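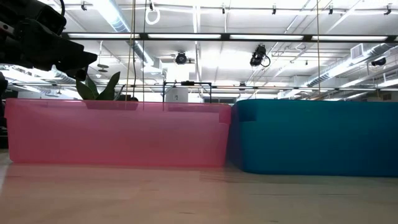 Low view along the bench, both bins in place, arm at upper left.

Sun 2 February. Cap sorting, continued. P. Iyer

Question carried over from last entry: can the two-arm bench do the tidying job Foltel asked for (mixed caps, sorted by colour into two bins) at a rate anyone would put up with at home or in a stockroom? Current position is no for the home and maybe for the stockroom, if the stockroom is patient.

Setup unchanged except for bin placement. Bins are now hard against each other with no gap between the rims. The gap in the old layout was catching brims. The plant stays where it is. I want a fixed object in the workspace that the planner has to leave alone, and a plant is closer to what sits on a real sideboard than a calibration block is.

Policy is the Pledora build trained on the full set, 2,071 demonstrations. I also kept the older one trained on 1,000 for comparison. Time limit per cap is 90 seconds. Anything over that counts as a fail, even if the cap ends up in the right bin afterwards.

Observations so far, in no order:

Pick from flat bench is good when the cap is crown up. The fingers come down on the crown panel, close, and the fabric bunches enough to hold. Pick by the brim is worse. The brim is stiff and slides between the fingers, and the cap rotates as it comes up.

Soft goods still have no fixed shape as far as the policy is concerned. A cap that folds on the way up looks to the wrist view like some other object, and the arm slows down or stops while it makes up its mind. A person would have let go by then.

Colour choice is nearly solved. The 1,000 build confused tan with bare wood at the far side of the bench and reached for the table. The full build has not done that today.

Release is the weak part. The arm opens at whatever height it reached, and the cap lands however it lands. Foltel's note says "placed", so we need to ask them whether "dropped in the correct bin" meets it. My guess is that the stockroom people will accept it and the household people will not.

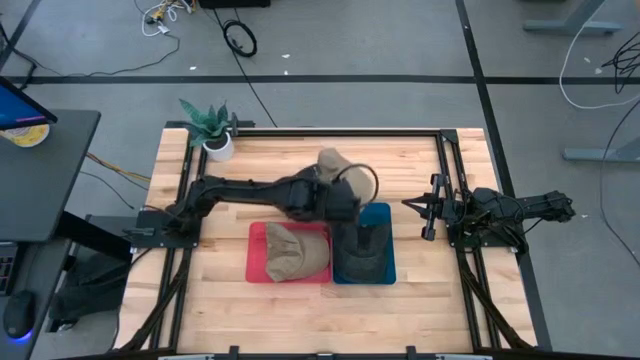 Capacity is the next limit, and I had not given it enough thought. The bins were sized for socks and cloths, from the earlier Uvisell job, and we never went back and checked them for anything with a brim. A single tan cap on its side nearly fills the left one, brim to the left and crown bulging right, and the left arm is holding another tan cap up above the pair. The dark grey cap in the blue bin is crown up and takes up less of the problem. Stacking would fix it, but stacking needs the first cap to be the right way up and the second one lowered over it, which is a placing skill we do not have. Options are deeper bins, or a nudge step where the idle arm squares up the cap before the next one goes in.

The nudge step has a cost. The right arm is parked folded back with its gripper just inside its rail for most of the run, so it has the time, but both arms working over the middle means the collision margin has to grow, and the left forearm already passes over the back of the blue bin when it reaches for the far centre. Try it slowly first, with no caps in the bins and the speed cap on.

Compared with a person: I did the same job by hand, one hand only, and was finished before the arm had cleared its first pick. Speed matters less if the thing can be left running, so the figure I care about is how long it goes before somebody has to walk over. At present that is short. The usual reason is a cap pushed up against the base of the frame, out of reach of either gripper.

Laundry, dishes and the rest that Foltel listed under "later" should stay under later. I would be willing to quote on sorting of dry textiles into open bins, crown-up start, with a person on the same floor. I would not quote on folding.

To do:
Send Foltel the question about "placed" versus "dropped".
Measure the caps and order deeper bins, same footprint.
Collect 300 more demonstrations, all starting from brim-first or side-lying caps.
Check the left wrist cable. It loops over whatever is in the gripper and I suspect it brushes the cap when the wrist rolls.
Ask Żak for the revised finger pads. They were promised for June, which is late for us. If that holds, cut our own from the rubber sheet.
Rerun the 1,000 build with the new bin layout so the comparison is fair.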